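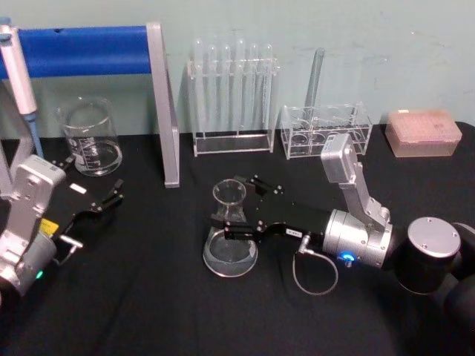 beaker, flask, black cloth. titration table is go

Right, doing the chemistry table for open day again. Thread, because last January I wrote none of it down and regretted it

Black cloth stays. Clear glass on the white benchtop and you can't see a thing from the back row. £16 from the market, best money I've spent on this job

Flask in the middle, beaker on the left. Beaker's the one with white markings so the kids can read it off themselves

Only a little in the flask to start. If you fill it up there's no room to swirl and it goes down your sleeve. ask me how I know

Pipettes!! Hang them, tip down. Left lying flat they roll and I've lost 5 that way

Indicator goes in last, couple of drops. Slowly. Everyone rushes the last bit and gets bright pink and then teh whole lot has to be done again

Wall is still that minty green and still scuffed. Asked for paint, got told next year

Aušra Dambrauskienė is doing the morning slot, I've got the afternoon. 80 booked in so far, room holds far less so come early

Still need: paper towels, spare goggles, a marker that works on glass. Shout if you've got any

ok off to find the wash bottle, back later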